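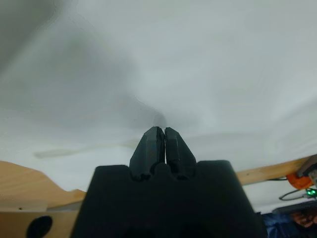 Zirko folding cell, Quaye linen room
Inspection checklist, 2020-10-10
Checked by: Akua Darko
Shift lead: Seidu Ansah

1. Emergency stop, operator side. OK. Pressed and reset twice.
2. Emergency stop, loading side. Stiff. Reported in May and still not changed. Jineo to replace.
3. Gripper fingers, open and close. OK. No play in either finger.
4. Gripper fastenings. OK by hand. Torque check due at 400 hours, meter reads 318.
5. Cables. One needs a clip so sleeves can't catch on it.

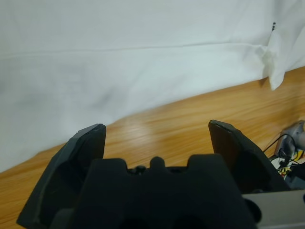 6. Table surface. OK. Wipe down before the first cloth, and feel for splinters along the front.
7. Cloth laid within reach of the arm. OK. Staff must not straighten a cloth while the arm is live. Daranee Nuchit says people still do this when a corner bunches up. Pause first, every time.
8. Floor marking. Worn by the door. Repaint.
9. Training records. Esi Wumbei signed off. Maricruz Olvera has the loading part only and should not clear faults alone.

Comments from staff
Less reaching and fewer sore shoulders since the cell took over the large cloths. More standing and watching, and two people asked for a stool. Rotation is now 40 minutes at the cell, then back to hand folding. Esi would like the fault list printed in larger type.

Open items: 2, 5, 8. Stool request passed to Seidu.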